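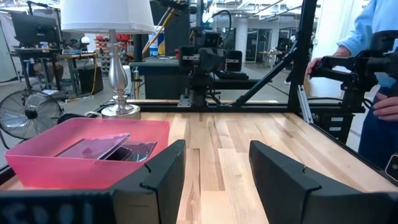

Pierina Gentile would like the lending shelf to go back to three weeks per loan, and she is not the only one to have written in. Two weeks is fine for a film, she says, but too short for a language course with 13 lessons, and she had only got as far as ordering coffee when hers was due.

We have looked at the loans since March and she has a point. Courses and audiobooks were renewed far more often than anything else, and most late returns were from those two groups. From the start of July the loan period will be:

Films and music: two weeks
Audiobooks: three weeks
Language courses: four weeks, with one renewal

The late charge stays at 50 cents per item. Renewals can be made at the desk or by phone, extension 1422, until 5 p.m. Please have your card number ready.

A few courses have come back short of a disc or the booklet. Please check the case before you hand it in — a set with a part missing can't go out again until it turns up. We are still looking for the second disc of Beginner's Portuguese.

Giorgia Sala has finished sorting the gifts from the Skirstead branch, and 27 new titles are now on the shelf, mostly crime audiobooks and some opera. The list is on the board by the stairs.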